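Finished Flimden last night, so a few posts on it. It's a puzzle platformer from Hotard, out on PC and Switch, and it took me most of a week of evenings.

You play a lighthouse keeper called Udano who can swap places with her own shadow. Light sources move, the shadow moves, and you plan your jumps from there. The first world teaches this well without any text boxes.
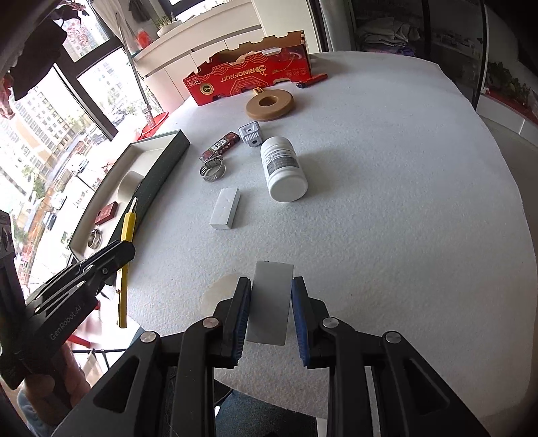
Game reviews

Controls are good. Jumping is a bit floaty on the pad and better on the keyboard. You can remap everything, including the swap button, and I moved mine to the shoulder after an hour.

There are 5 worlds and 100 shards to collect. The shards only open bonus rooms, so you can skip them and still see the ending. I got most of them and gave up on the ones in the clock tower.

World 2 is the weak one. Tang, the harbour town, has too much walking between puzzles and the checkpoints are far apart. I replayed one crane section so often that I put the game down for a night.

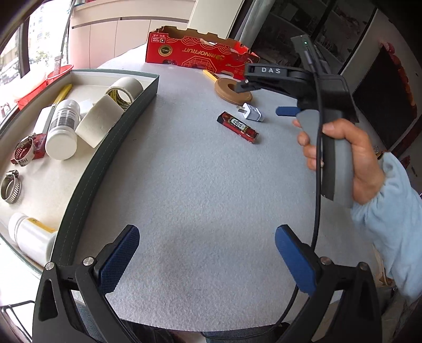
World 4 is where Flimden gets properly clever. You have two lamps to push about and both cast a shadow, so you have to pick which one to swap with. I worked out the big room away from the screen, using a tabletop and two rolls of off-white tape set close together as the lamps. Once I could see where the shadows would cross it took one try.

Music is fine, mostly piano. The boss fights are short and there's no difficulty setting, which might put some people off.

There's a time trial mode with a leaderboard. I'm just outside the top 1,000 and I don't plan to go back for it.

Worth buying if you like slow puzzles. The December 2018 patch fixed the save bug on Switch, so get that before you start.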